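Penry students take their two-armed table layer to the Castirura Challenge

News release from the Penry Robotics Club
For use from February

I've been asked to write this one myself, so please forgive me if it doesn't sound much like a press release. My name is Trefor Rowlands, I run the robotics club at Penry, and I'm very pleased to say that our students have won a place in the final of the Castirura Challenge, the student automation competition held each year in Skosberg.

We have 16 students in the club at the moment, and 5 of them will be travelling with me to the final. The rest will be following from our workshop, and I'm told there will be pizza, which I will be missing.

The challenge this year is called Tray Service. Each team gets a pair of robot arms and a small set of everyday objects, and has to programme the arms to lay things out on a tray and clear them away again. It sounds like the sort of job you would give a six-year-old before Sunday lunch. I thought so too when I first read the rules, and I said as much to the students, and they have been quoting it back to me since the autumn term.

Soft things are hard for robots, you see. A block stays the same shape wherever you pick it up. A towel flops, folds over on itself, snags on a finger and comes down somewhere other than where you wanted it. Chopsticks are awkward in their own way - thin, light, quick to roll, and very easy to miss by a couple of millimetres. Put the towel and the chopsticks together on one tray and you've got a proper problem for a group of teenagers who also have coursework due.

The students split themselves into two groups early on. One took the left arm and one took the right, and for a few weeks they behaved like rival football clubs. The arms did much the same! We had plenty of runs where one gripper was waiting politely for the other to move, and the other was waiting too, and all of us were standing about watching nothing happen. In the end they threw out both sets of code and wrote a shared plan that tells each arm what its partner is up to. I thought that was a brave thing to do with the qualifying round so close, and I told them so, though I also went home and worried about it.
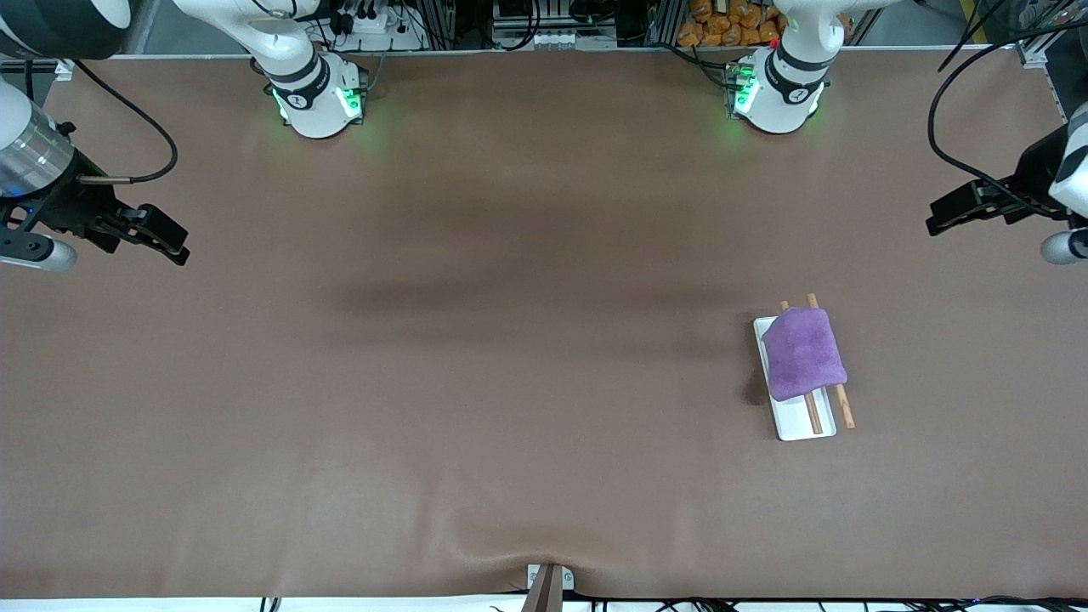 The Penry club's two arms at the practice table, with the purple towel and chopsticks on the tray.

Anybody who has visited the workshop this term will know that purple towel. We tried several others and the students kept going back to it. It is fluffy enough to give the grippers trouble, and the colour makes it easy for the software to find against the brown table and the white tray. The rules let teams bring their own practice items, but the organisers provide everything at the final, so we've been swapping in tea towels, flannels and one very tired bath mat to keep the programme from getting too fond of its favourite.

Qualifying was done by video. Each team had to send in a full set of attempts with no editing, and the judges marked them on accuracy, time and how gently the objects were handled. There were 33 entries, from schools and colleges, and ours went through with a strong mark for handling. We lost points on speed. I don't mind that a bit, but the students do, and they've spent most of their lunch breaks since then shaving bits off the time it takes to straighten a chopstick.

I asked the team if they wanted to say something for this release. After a long discussion, which I was sent out of the room for, they came back with this:

"We're really proud of how the arms work together now. The first time the towel went on the tray square we all screamed and somebody from the library came to check on us. We know we're slower than some of the other teams but we don't drop much."

They also asked me to mention that the code for the shared plan will be put online after the final, with notes, so that other clubs can use it or pull it to pieces.

None of this comes cheap, and I want to thank Skindus, who have given us a grant of £3,000 towards parts, travel and the hire of the second arm. Their engineers have also come in after school to answer questions, some of them very long questions, and have been kind enough to stay for the answers to be argued with. Thanks as well to the parents doing lifts, and to the design and technology department for letting us take over a good part of their floor.

The final runs over a single day. Teams set up in the morning, get a practice slot each, and then run their scored attempts in front of the judges after lunch. Visitors are welcome from 2pm and entry is free. If you've never watched a robot think very hard about a towel then I do recommend it - it's oddly gripping, and the students love explaining what's going on.

We'll be holding an open afternoon at the Penry workshop as well, before we pack everything up for the trip. Local press are very welcome at that, and so are younger pupils who might fancy joining next year. No experience needed. Half of this year's team had never written a line of code when they turned up, and one of them only came in to get out of the rain.

For interviews with the team, or to arrange a visit, please contact Trefor Rowlands at the Penry Robotics Club through the school office. I'm teaching until half past three most days, so please leave a message and I'll ring you back.

ENDS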